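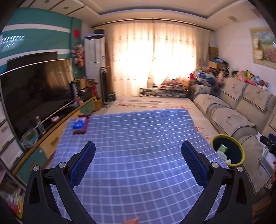
Gripper open, pads apart, over the blue checked cloth. View from the tool camera.

Pondivel hand-held gripper: inspection checklist, tool 7
Site: Samir flat, living room
Inspected by: Murdo Yule
Date: September 7, 2024
Interval: every 2,000 cycles, or after any drop

Result codes: P pass, A pass with action, F fail, N not checked.

1. Fingers and pads

1.1 Both pads fitted, same type, ribbed face inwards. P
1.2 Pad surface free of cuts, glaze and lifted edges. A
Comment: left pad has a shallow nick near the tip, 1 mm at most. Does not reach the backing. Recheck at 1,000 cycles and change both pads if it has grown. Do not fit one new pad against one worn one, the grip centre shifts.
1.3 Pads wiped with a damp cloth, no solvent. P
1.4 Pads meet evenly along their length when closed by hand on a strip of paper. P
Comment: paper held at tip, middle and heel. Light drag at the heel on the right side, within limits.

2. Links and joints

2.1 Joint pins seated, none standing proud. P
Comment: the four pins visible to the camera were also checked by finger from the outside. Pin faces clean.
2.2 Side play at each joint. P
2.3 Black outer links free of cracks, in particular at the corners of the triangular recesses. P
Comment: checked with a torch. An earlier set from Bodico cracked at this point, so leave this line in even if it always passes.
2.4 Left and right arms open to the same distance. A
Comment: left arm lagged slightly over the last few millimetres of travel. Dust in the slide. Blown out and repeated ten times, no lag. Look again at next inspection.
2.5 Lubrication. N
Comment: dry joints on this version. Line to be removed from the form in October.

3. Trigger and return

3.1 Trigger moves freely over full travel. P
3.2 Fingers return fully open when trigger is released. P
3.3 No finger or sleeve can enter the linkage in normal grip. P
Comment: users must keep the free hand clear of the pads while the trigger is being worked. Reminder given.

4. Camera

4.1 Lens clean. P
4.2 Mount screws tight, witness marks in line. P
4.3 Both pads in view with the gripper fully open. P
Comment: arms rise from the two lower corners, as on the reference picture. No change to mount angle needed.
4.4 Exposure usable with daylight behind the work area. A
Comment: curtains at the far end are strongly backlit and their centres come out nearly white. Cloth and pads still clear. Turn the work area a quarter turn if the operator reports lost tracking.

5. Work area

5.1 Surface flat enough for placing tests. A
Comment: checked cloth is wrinkled towards its right side. Smooth out before the next run.
5.2 Grid lines on cloth usable for rough position checks. P
5.3 Round bin with yellow rim at right edge of cloth. P
Comment: there are items in it. Empty before placing tests.
5.4 Items on cloth cleared. A
Comment: blue and white packet and the flat maroon item at the far left corner to come off.

6. Records

6.1 Cycle counter read and reset. P
Comment: read 2,000, reset to zero.
6.2 Gilteo log updated. P

Overall: fit for use. Open actions: 1.2, 2.4, 4.4, 5.1, 5.4.
Signed: M. Yule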